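Shared 97 times · 2 comments

Packer wanted, wedding favours (seasonal, to end of July)

Stonimetti of Dindport sends out wedding sweets in tins. We have 3,000 to fill and two people to fill them, one of whom is Killian Rolland, and he eats the stock.

You would be filling, lidding and checking tins like the pink one with the bride and groom:

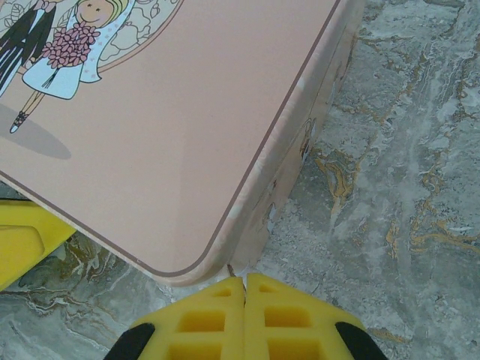
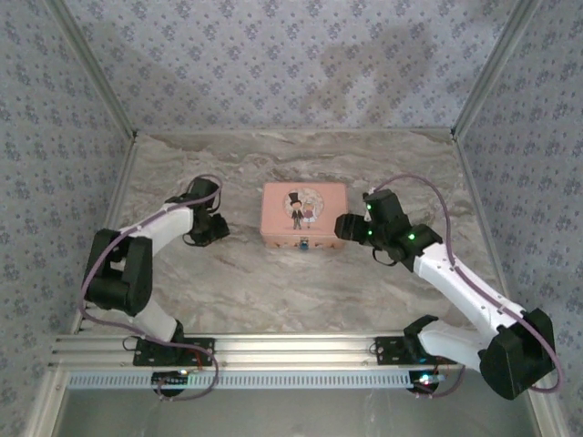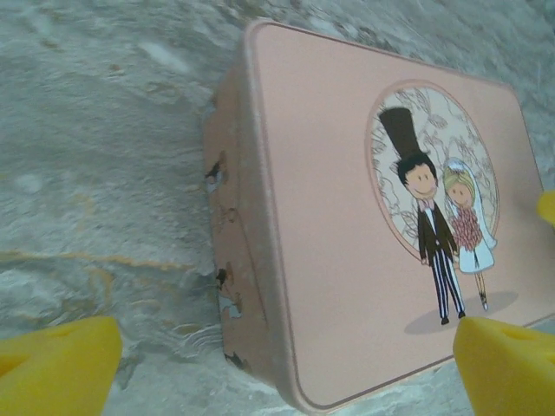 What we ask

Steady hands, a tolerance for sugared almonds and three mornings a week. Scuffed tins go back to the supplier – dented ones too. Opinions on marriage are welcome at tea break only.

To apply, write a few lines to Agathe Barbier at the Jondthorpe Road shop.

© Stonimetti | Contact | Back to top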